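July, evening

Up before six because the bin lorry was early and I had left the recycling in the hall. Porridge, then a look at the beans. The blackfly are back on the two plants nearest the fence. I rubbed them off with my thumb and washed my hands and they will be back again by the weekend.

Most of the day went on the workroom. I have been putting off the small parts for months. When we moved from Redon Street everything that was in the old chest went into ice cream tubs and envelopes, and it has stayed in them ever since, and every job in the house begins with tipping four tubs out on the floor to find one screw. Last week it was the hinge on the bathroom cabinet. I found the screw in with the curtain hooks, after lunch, having started looking at ten.

Estíbaliz said in the spring that we should buy a proper organiser and I said the tubs were fine. She bought one anyway, in Druvier, when she went over to have her glasses mended. It is yellow and black with a carrying handle on top and nine clear drawers at the front. I had wanted something that went on the wall. I admit the handle is a good idea, as half the jobs are upstairs.

I wiped the white table down first with washing-up liquid and then with plain water. There is still a mark near the window end from the time Demetrio put the glue pot on it. I stood the organiser towards the back so as to have the front of the table to sort on, and took the kitchen stool through. The workroom chair is too low for that table and I get a stiff neck.

Three pictures from the day, all of the organiser on the white table.

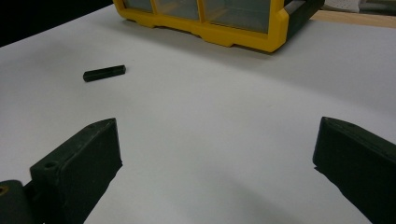
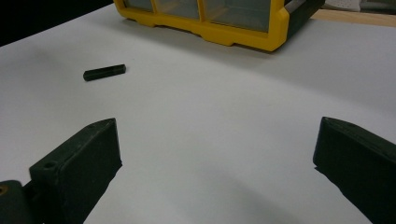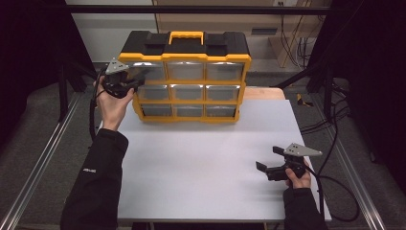
Filed in: Workroom and sheds

I began with the wood screws, which was the wrong place to begin. There are far more of them than anything else and they are all slightly different. I tried sorting by length and got up to five heaps, then saw that the thick ones and thin ones of the same length were in together, so I started again and did it by thickness. Then I ran out of room. In the end I put short ones in one drawer and long ones in another and left it there. If I want a particular thickness I can look.

The picture hooks and panel pins share a drawer with a bit of card between them. I cut the card from the porridge box. Washers have a drawer to themselves. I did not know we had so many washers. I think a good part of them were my father's, going by the tobacco tin, and some are so rusted together that I put them straight in the bin. I kept the tin.

Wall plugs: the red and the brown in one drawer, and the big grey ones I put back in their bag, as they are only for the heavy shelf brackets and there is no more of that to do.

There was a small dark green block on the table as well, a short bar of a thing. It has no drawer. I put it on the windowsill when I stopped.

Wycliffe Shemweta came by at eleven to give back the long ladder. He stayed for tea and looked at what I was doing, and told me his way, which is to keep everything by job and not by kind. So there is a drawer for the sink and one for the gate and so on. I can see the sense of it but I would forget what I had put where. He took a handful of the brass cup hooks for his wife's mugs. He says the road at Vultevley will be shut again next month for the water pipe, so we shall have to go the long way round for the dentist. I must ring and ask whether they can move me to a later time.

Lunch was the rest of the leek tart, cold, with a tomato.

After lunch I did the electrical bits. Fuses, two spare plugs, the little connector blocks, and a bulb holder which I think came out of the landing lamp. I tested the bulbs in the bedside lamp before deciding, and the 60 watt one from the back of the drawer still works. It can go in the cupboard with the others. It would never have gone in the organiser anyway, the drawers are too shallow for bulbs. The fuses are in an envelope inside the drawer, with the numbers written on.

Demetrio rang at three about the boat and talked for a long while. He wants to sand it down to the wood. I said I would help if it was dry, and that he must buy his own sandpaper this time. While he was talking I sorted the cable clips with one hand.

Labels next. I used the white sticky ones out of the desk and wrote them in pencil first, and I am glad of it because I have already changed two. I had "Hooks" on one drawer and it turned out to be mostly eyes. At present the top row is what we use most, the middle row is screws and plugs, and the bottom row is the odd things. One drawer at the bottom I have marked "Don't know". There is a brass piece in there with a thread at one end that I have seen all my life and could not tell you what it belongs to. Estíbaliz thinks a tap. I don't think it is a tap.

Left over at the end: a tub of curtain hooks, which she will go through herself; the hinges, too big for any of the drawers; and the keys. I have tried the keys in every lock in this house before now and none of them fit. I suppose they are Redon Street keys. I ought to post them to Muireann Tully, who has the place now, but I don't like to send her a bag of keys with no explanation. I will write a note to go with them.

Spent today: nothing. The organiser was 62 with the tape measure she bought along with it, and she has written it down in the house book under repairs, where I would have put it under furniture.

Swept the floor afterwards and found a panel pin with my slipper. Moved the organiser to the shelf under the window, but it stood in the way of the blind, so I have put it back on the table for tonight. It could go on the lower shelf if I take out the paint tins. Those need looking at too. The magnolia has a skin on it and I am sure the blue is finished.

The tubs are washed and draining by the sink. Estíbaliz wants two of them for the freezer, for the blackcurrants. She has picked the first lot and says there will be more in a few days if the birds leave them alone. I said I would put the net up and then could not find the pegs. They were in the shed, in a tub.

Knee not bad. Took the tablet at nine. Still need to ring the dentist, and write to Muireann, and get more pencil labels when I am next in Druvier.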